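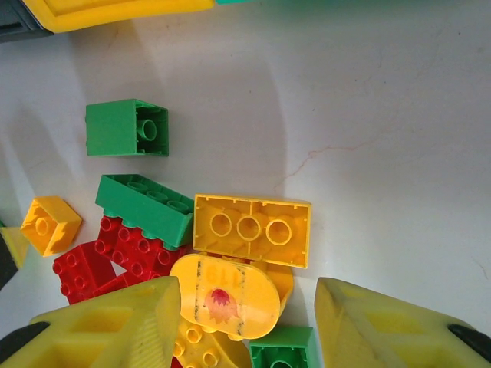 Green, yellow and red building bricks on a white tabletop.

FOR IMMEDIATE RELEASE

Prernden opens brick lending room in Hetton, free to borrow from today

HETTON, Apr 27, 2026 - Toy bricks, by the tub, on loan. Prernden today opened its brick lending room on the ground floor of the old Berge building. Take a tub home, build, bring it back. No membership fee, no deposit on the small tubs.

The scheme is called Clemia. It starts with 80 tubs, sorted and checked over the winter from bags handed in by families across town. Total donated so far: 3679 bricks, counted by hand, twice in some cases. Target for September is 4000, and a second shelf to put them on.

What's in a tub? Mostly plain stuff. 2x2s and 2x4s in red, green and yellow, the ones that get used. Special pieces (wheels, doors, windows) are kept in drawers at the desk and can be added on request. Instructions not included. Plenty of people asked about this during the trial and the answer is still no.

"We got a lot of sets with half the pieces gone," said Benedikt Prantl, who runs Clemia for Prernden. "Families felt bad handing them over. But a red 2x4 is a red 2x4, it doesn't matter what box it came in. Tip them out on a table and kids start."

Building tables are open to anyone during lending hours. White tops, so small pieces show up, and low enough for younger children to reach accross. Some of the tops are secondhand. Adults welcome too, with or without a child.

How borrowing works:

Pick a tub from the shelf. Small or large.
Give a name and phone number at the desk.
Loan is 14 days, one renewal by phone.
Missing a few bricks on return? Tell the desk, no charge.
Large tubs carry a small deposit, paid back on return.

Bricks are washed between loans in warm water with mild soap, then air dried on racks. Pieces with splits or bite marks are pulled out. Please don't put them in the dishwasher at home, we lost most of a tub that way in the trial.

Donations. Loose bricks wanted, any color, any amount. Green ones especially, always short of green. Base plates too if flat. Please no glued models, no stickers over studs, and no battery parts. Drop off at the desk in a bag or box, sorting not needed. Prernden can collect larger lots inside Hetton, call ahead.

Schools and playgroups can book a table session on weekday mornings, with enough bricks set out for a full class. Bookings for the fall term open in September, and groups that took part in the trial get first pick of dates. One adult per table please.

"Sorting is the slow part," Prantl said. "If someone wants to spend an hour putting yellow with yellow, we'll find them a chair and a coffe."

Lending hours are posted at the Berge building entrance, side door, ramp access. Street parking only.

About Prernden
Prernden runs lending and repair projects in Hetton, including the tool shelf and the winter coat exchange. Clemia is its first project for children.

Press contact: Benedikt Prantl, Prernden, Berge building, Hetton. Interviews and visits by arrangement, mornings best.

- ends -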